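Teaching by Demonstration: Common Questions
By Rangi Tapsell
February

What counts as a demonstration?
One complete run of a task, driven by a person from start to finish. Merkex records the joint positions and the camera view together.

Do I have to be in the same room as the arm?
No. You can guide the arm by hand at the Cokham lab, or log in and drive it remotely with the handheld controller. Many people begin in the simulator, where a dropped object costs nothing.

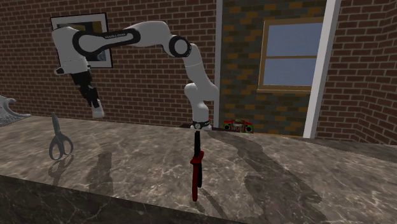

Simulated marble counter, with a red and black object at the end of the arm and scissors on the marble.

How many runs does a new task need?
We ask for 24 before the first training pass. The counter tasks in the Enari set now have 949 between them.

What if I make a mistake partway through?
Keep going if you can recover. A corrected grasp is useful to the model. If you can't, press Discard and reset.

Why does the arm lag behind my hand?
Speed is capped in remote sessions. Move slowly and pause before you close the gripper. If the delay goes over 2 seconds, end the session and reconnect.

Can I download my own runs?
Yes, from the Wi page under your account. Exports are limited to 4,000 files at a time.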